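Sunday, coffee going cold. Finally taped up the gray top with the blue painter's tape — a grid, so stuff has a spot and goes back to it.
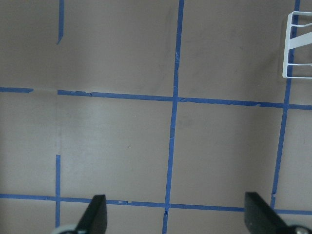 Lines are wobbly, dont care. Tomás said use a ruler, took me 30 minutes without one. Good enough for sorting cups.

Next thing is storage.
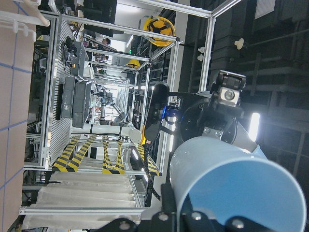
Shelves before drawers, I've decided. Drawers eat things. Pegboard for the tools, dark gray boxes stacked under, and the light blue cup gets its own square. More tommorow.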